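Support Log: Specimen labels rejected at Phuthong reception desk
Site: Promville Health Centre, blood test rooms
Product: Kerine Clinic, labels module
Status: Open - monitoring
Priority: 2
Opened: 2001-05-24

Problem as reported

Specimens from Promville are arriving at the Phuthong laboratory with labels that the bench scanner will not read. Staff at the laboratory key the request number by hand when this happens. The printed number is legible in every case returned to us. Rejections began after the printer in the blood test room was moved to the other side of the corridor and set up again from its test page. The printer in the treatment room has the same firmware and is not affected.

The site states that no change was made to Kerine over the same period. The module log agrees. The last template edit is from March and was a change to the clinic telephone number only.

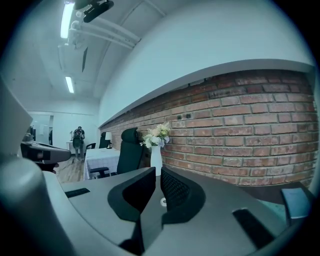 Initial checks

Test page printed from the printer's own menu: clean, no missing lines.
Test label printed from Kerine: readable to the eye, fails on the laboratory scanner, passes intermittently on the clinic hand scanner.
Same label sent to the treatment room printer: passes on both.
Cable and port swapped between the two printers: fault stays with the blood test room printer.
Label stock swapped between the two printers: fault stays with the printer.

Stock and cable are therefore excluded. The template is excluded for the present, as both printers draw on the same one.

Update 1

Asked the site to print the configuration sheet from both printers and fax them. The sheets differ in three places: darkness, print speed and label gap. Darkness on the blood test room printer is set to 28, well above the treatment room value. Excess heat causes the bars to spread into the spaces between them. A person reading the number will not notice this, a scanner will.

Label gap is set to continuous on the faulty unit. The stock is die-cut. This accounts for a second complaint, not on the original ticket, that the patient's surname prints across the join on every few labels.

Asked the site to copy darkness, speed and gap from the treatment room sheet and to run the gap calibration from the front panel. Calibration feeds a short length of blank labels. These should be thrown away and not wound back on to the roll.

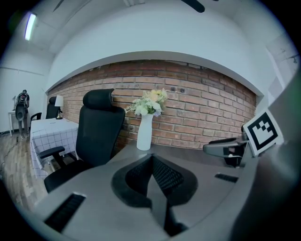
The site reports that the values were entered but were lost when the printer was switched off for the night. On this model the settings have to be saved from the last item in the menu before leaving it. The instructions card supplied with the printer does not mention the save step. Walked through it again by telephone. Values held after a power cycle.

Update 2

Surname position is now correct. Scanner rejections are down but have not stopped. The remaining failures are all on request labels for repeat tests, where the request number is longer. First-visit labels pass.

Checked the queue. Jobs from the blood test room go through the Ado print server, and the treatment room printer is attached directly to its PC. The earlier cable swap did not take Ado out of the path, as only the printer end was moved. That test should have been done at both ends and I have corrected the checklist.

Ado was holding its own copy of the printer driver, an older one, with scaling set to fit the width of the label. Short numbers fit without scaling. Long ones are squeezed, and the narrowest bars fall below what the laboratory scanner can separate. Driver on Ado replaced with the version used by the treatment room PC. Scaling switched off.

Note for the site on replacement stock

The site asks whether it may order the cream labels offered by its stationery supplier, sold in rolls of 800, in place of the white. Our advice is to stay with plain matt white. The scanner depends on the difference between the dark marks and the ground behind them, and a tinted or glossy ground reduces it. This holds for any printed pattern meant to be read by equipment: the white cubes on the hand-held grippers in the picture carry their square marks in black on white, with a contrast that would suit a specimen label as well. Cream stock may be used for address labels, which are not scanned.

The rolls of 400 already held in the store cupboard are suitable and need not be returned. 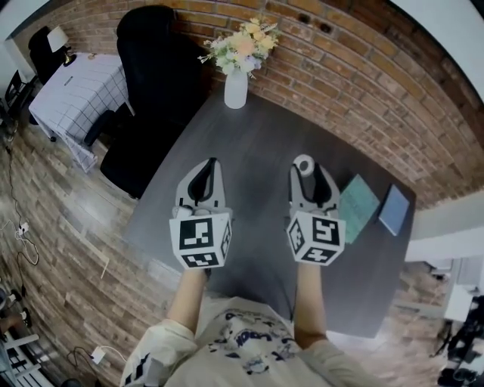
Retest after the driver change has been done on the clinic hand scanner only. Long and short request numbers both pass, from either printer. The laboratory has been asked to put our batch through its bench scanner and to send back any label that fails, stuck to a sheet of paper and not folded. Labels should go on straight along the length of the tube. One wrapped round it bends the code away from the beam, and we have seen two or three of those among the returns. Keep the bars flat and fully lit when checking by eye too - the patterned faces of the marker cubes above the dark grey table are an easy comparison, each being flat with its black marks standing clear on the white.

Outstanding

Phuthong to confirm bench scanner results.
Site to save settings on the treatment room printer as well, in case it is ever reset.
Kerine to add the save step to the printer set-up sheet.
Check whether other printers on Ado use the old driver. The appointments desk printer is the likely one.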